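Search this site Search Go

Walovdale hall reopens with new ceiling lights and blue wall panels

2 min read

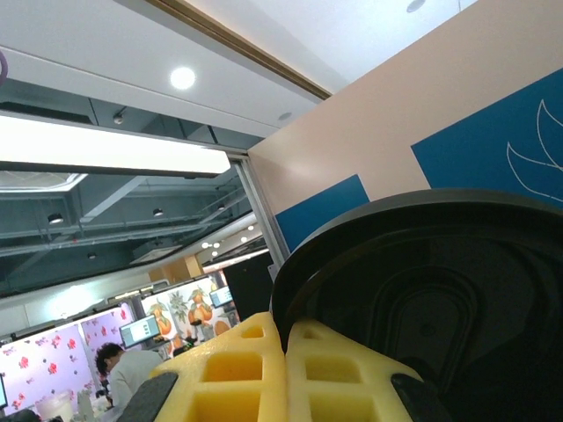 Salamatu Nwachukwu said she had walked past the side room at the Walovdale community hall for years without going in, and that the brighter ceiling was what she noticed first when she did. She had come to return a casserole dish from the winter supper and stayed for most of the open afternoon.

The hall reopened in March 2024 after 5 weeks of work on the side room and the corridor behind it. The main hall stayed in use throughout, although the Ada dance class had to move its start time twice while the power was off.

Most of the money went overhead. A long light panel remains and round recessed lights have been set into the white ceiling. A strip of wood trim now runs along the top of the beige walls where they meet it. The walls also have blue panels, one of them with a thin white line drawing of curved, pointed shapes that could be leaves or wings. Opinion at the open afternoon was split between the two.

The work was done by Etby, a two-person firm based across the river. They found damp behind the old paneling on the north side in the first week, and that part of the job took longer than planned. The final bill came in $1,130 over the first estimate. A raffle and the sale of the old stacking chairs covered the difference, with the last of the chairs going to the Yeom allotment group for its shed.

The room can seat 70 people in rows, fewer with tables out. Regular groups have kept their usual times. The reading group meets in the evening as before, and the repair table is back by the door. Items left for repair should have a name and phone number taped to them – the table ended last year with a shelf of things that had no owner.

Hire rates are unchanged until August, when they will be looked at again. Bookings already made under the old rates will be honored after that. The side entrance is open again, and the ramp has a new handrail on the left going in.

The small kitchen next to the side room was not part of this job. It still has its old cupboards, and the second oven is out of use. A survey form asking what people want done there is on the hall table, and 124 have been returned so far. Forms can also be put through the office mail slot.

Contact us | © Walovdale Notes | Back to top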